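4.2 Where the small parts go

I went in thinking the big jobs would eat up most of the time when people strip old desktop towers, and boy was I wrong. Across 49 sessions at the Beven repair room we logged 952 hand movements, and 354 of them were spent on little stuff - caps, clips, cable ends (see Figure 2).

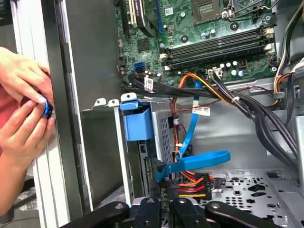
Figure 2. Two-handed hold on a small blue part, just inside the case.

Hậu Bạch and I coded every one of these holds separately, then argued over the odd ones with a pot of tea. My favourite group is the two-handed pinch, which we first lumped in with plain gripping and had to pull back out in January - a whole lot of recoding!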